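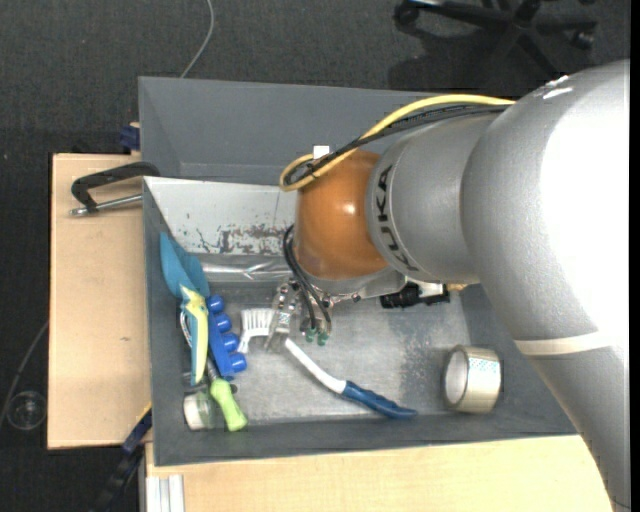
Horticultural Practice, Unit 4: Hand Tool Care
Handout for the Dostdale evening group

1. Cleaning
Remove soil with a stiff brush before it dries. Sap on secateur blades is taken off with wire wool and a little warm soapy water. Dry all metal parts before storage.

2. Sharpening
Hoes and spades: use a flat file, pushed away from the body along the existing bevel. Hold an angle of 31 degrees on the Beltano draw hoe; other makes vary, so follow the factory edge. Bypass secateurs: sharpen the bevelled side of the cutting blade only. Remove the burr from the flat side with 2 light strokes of a fine stone.

3. Handles
Sand rough ash handles along the grain. Apply raw linseed oil thinly, leave for 30 minutes and wipe off the surplus. Lay oily rags flat outdoors to dry; bundled rags can catch fire.

4. Storage
Hang long tools with the head upwards, clear of the floor. The main service is done in November, after the last digging.

Coursework: service one digging tool and one cutting tool. Record the condition of each edge before and after filing. Maximum 636 words.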